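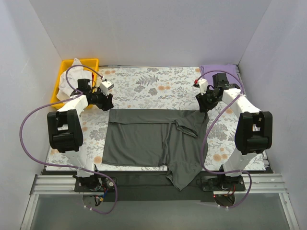
How many demonstrations does it take before a two-arm robot can fold a T-shirt without help?

In our project the answer was 500 for a simple fold on one kind of shirt, and even then the robot needed the shirt to start out fairly flat. We recorded 517 in total and threw out the ones that were not usable.

Project report, Narnby robotics course
Tamás Dudás, Andor Sipos, Telmo Benítez
Supervisor: Győző Lakatos
13 May 2020

1. Goal

We wanted to teach a pair of arms to fold a T-shirt by showing them how, with no hand-written motion plan. Cloth is hard to model. It bends in a different way each time you pick it up, and a program that worked on one shirt failed on the same shirt after it had been shaken out. Last year's group wrote their folding motions by hand and reported this problem, so we started from demonstrations.

2. Setup

The two arms stand at the front corners of a shallow workspace with white walls. Each one has a gripper at the end. The shirt is folded on a large mat with a fern and flower pattern. We called the whole station Mollah, and the recording software we wrote for it is called Tranon. File names in the appendix use both words.

We tried two ways of showing the task. In the first, one of us held the arms by the wrist and moved them directly. It was easy to learn but the person's hands got into the camera view, and it takes a lot of strength to move both arms smoothly at once. In the second, the operator sat beside the table and moved a pair of small leader arms, and the big arms copied them. All of the final recordings were made the second way.

3. Recording

A demonstration starts with the shirt on the mat and ends when both grippers are open and clear of the cloth. Tamás and Telmo did most of the driving. Andor reset the shirt and watched the log. We swapped after 51 recordings, because the operator got tired and the motions became jerky.

The step that went wrong most often was the sleeve. The gripper has to take the edge of the sleeve and lay it back over the body. If it closes too high, it misses the cloth. If it closes too low, it presses into the mat and the arm stops with a force error. We learned to come in from the side at a low angle and close slowly.

The second problem was the hem. When the lower part of the shirt hangs over the front edge of the mat, it lies close to the bases of the arms, where the grippers can hardly reach it. At first we stopped and started over when this happened. Béla Vörös, who runs the lab at Ustuvstead, told us to keep recording and show the robot how to pull the cloth back. We did this from November on. Those recordings are longer, but they helped more than any other change we made.

4. Training and results

Of the 517 recordings, 17 were removed. Most of these had a dropped camera stream, and a few ended with the shirt on the floor. We trained one model on the rest. An early model, trained before we had any recordings of the hem being pulled back, would fold the top and then wait with both grippers above the cloth. The final model goes back for the hem, though it sometimes takes several tries.

We also tested 9 shirts that were not in the training set. Thin shirts were folded well. Thick ones were a problem — the grippers often picked up both layers where the demonstration had picked up one.

5. What we would change

We would agree on the order of the folds before recording anything. Tamás folded the left sleeve first and Telmo the right, and the early models hesitated between the two. We would also put a plain mat under the shirt for some of the recordings, to find out how much the model depends on the pattern. We did not have time for that test.

The leader arms need a lighter grip handle. The current ones are stiff, and small movements at the fingers are hard to make.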